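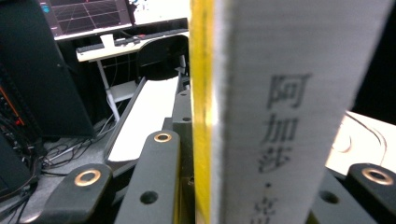

Detstead Reading Room – April report to the Eltico fund

Spending to date is 2285 of the grant, nearly all of it on shelving and labels. I would like to say the shelves show it. I'm not sure they do.

The translated crime section was supposed to be done first. The Chinese-language Christies are sorted by author, but Minttu Pelkonen and Aatos Seppälä still disagree on whether they belong with crime or with the other Chinese books, and they have been moved twice. Nine boxes remain unopened. The plan said two.

Grundska's catalog software was sold to us as a time saver. So far Nelli Laitinen types most titles in by hand – about 12 an hour on a good Monday – and the spine labels come out too wide for thin paperbacks. I have asked for a fix and been promised one before.

I don't recommend releasing the second payment until the boxes are open.

Impi Vainio

14 shares | 3 comments

Recent reports
Shelving quotes compared
Donated books: what we turned away
Opening hours, revised again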